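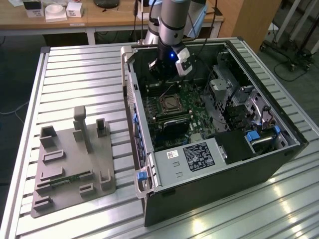 Home | Syllabus | Notes | Readings

Unit 9: Can Machines Do the Chores Yet?
Instructor: Danica Lukáč
Reading time: 2 minutes

Students are asked to read these notes before the October workshop in Clestetthorpe. The unit considers ordinary jobs in the home and on the shop floor, and asks which of them a machine can now be trusted to carry out alone.

A dishwasher cleans dishes well, but a person still loads it. Much repair work has the same shape. Replacing a memory module in a desktop computer is a short job for a trained technician. For a machine it is a series of separate problems: finding the slot, holding a thin board by its edges, lining it up, and pressing firmly without bending anything.
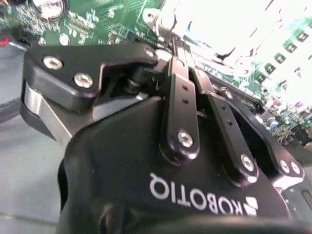
Grip is the first difficulty. A two-finger gripper closes well on a part that stands clear of its neighbors. Inside a computer case, cables and brackets leave little room for the fingers, and the best angle for holding a part may be a poor angle for inserting it. 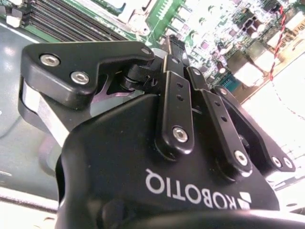

Touch is the second. A technician feels a module seat and stops pushing. A machine must judge the same moment from force readings or from camera views that glare can spoil. Fixtures help by giving loose parts a known place to rest, although few kitchens or repair counters are laid out in this way.
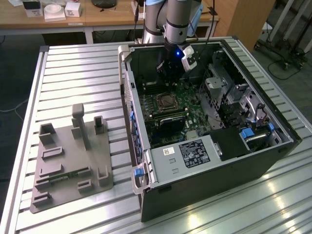
Figure 2. Gripper over the motherboard of an open tower, with the parts fixture at left.

For discussion: choose one chore from your own workplace and mark each step at which a person would still be needed. Bring two written pages.

Contact: Barrios Learning Office, Room 34 | © Barrios | Back to top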